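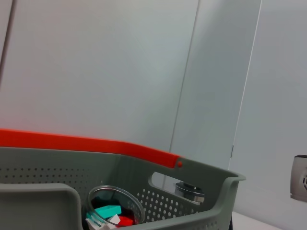 发件人：Fung
收件人：Drunon 剧迷邮件列表
日期：2021年11月19日
主题：回复：Skullia 第二季到底值不值得追

先说一句，我是把第二季看完了才写这封信的，一集没跳，片尾字幕也看了。所以请不要再回我“你再往后看看就好了”。

> 我觉得大家对第二季太苛刻了。第一季十一集，节奏本来就慢，前四集几乎
> 没发生什么事，可是那时候列表里人人叫好。第二季缩到七集，每集都有
> 进展，反而说它赶。我看到的几篇评论都讲这一季是“成熟之作”，收尾那
> 一集更是近几年喜剧里少见的。另外 Erirden 那边放出消息，第三季已经在
> 写了，四月就开机，可见平台对成绩是满意的。建议还没看的朋友一口气
> 看完，不要一周一集地看，效果完全不同。

一条一条说吧。

第一季慢，我同意。可是慢和没发生事是两码事。第二集里两兄妹在殡仪馆前台为了一张停车票吵了大半集，剧情上确实一步没走，但看完你就知道这两个人小时候谁挨打、谁告状。到了第二季，父亲的遗嘱、妹妹的婚事、店面要不要卖，全挤在前三集里交代完，人物像是被编剧赶着去下一场。“每集都有进展”我不反对，我只想问进展给谁看了。第四集妹妹决定不结婚，前面连一场像样的犹豫都没有，第五集大家就都当没这回事了。

“成熟之作”这个说法，我去翻了一下。我能找到的几篇，措辞像得出奇，都提到“悲喜之间的分寸”，都拿同一场葬礼戏举例，而那场戏在第二集。会不会写评论的人拿到的就是前两集？我没有证据，只是觉得可疑。谁要是见过认真谈后半季的评论，麻烦贴上来，我愿意读。

收尾那一集，我看了两遍。第一遍看的时候确实被那个长镜头唬住了，从厨房一直跟到后院，没有剪，演员功夫也到家。第二遍再看，台词拿掉配乐以后就没剩什么了。哥哥那句“我早就知道”，他知道什么？什么时候知道的？前面没有一处铺垫。说是留白也行，但留白总得先有点东西在旁边。

再说第三季。Erirden 的那则消息我也看了，原文是“正在开发中”，没有说已经在写，更没有说开机。四月那个时间是论坛上有人从演员档期推出来的，传了两手就成了官方口径。至于平台满意不满意，他们从来不公布收视，我们谁也不知道。上次有人在列表里说首周有400万人看，我追问出处，到现在也没等到。这种数字我建议大家先不要转。

一口气看完这个建议，我倒是试了。七集连着看，好处是不容易忘人名，坏处是同一个笑话你会听见很多遍。邻居按错门铃那个梗，隔一周看一次还能笑，一晚上看下来，我到后面已经想替他们把门铃拆了。这样看下来，我不觉得“效果完全不同”，顶多是毛病露得早一点。

也不是全无好话。演母亲的那位比第一季更稳，第六集她一个人在车里坐着听广播，差不多三分钟没有台词，我愿意为这一段再看一次。配乐换了人，片头短了，这两样我都赞成。还有店里那台老是卡纸的收据机，总算有人修了。

所以我的看法是：没看过的，先看第一季，看完放一放，不用急着接第二季。已经看到第二季一半的，看不看完都行，看完也别指望最后一集把前面的账补上。

另外有两件跟剧无关的事。一是回信请把引文删一删，上一封底下拖了20多层，手机上根本翻不到正文。二是请在主题里标明有没有剧透，这封我自己就忘了标，已经晚了，下次改。

Fung

--
Drunon 剧迷邮件列表
退订请发空白邮件，主题写“退订”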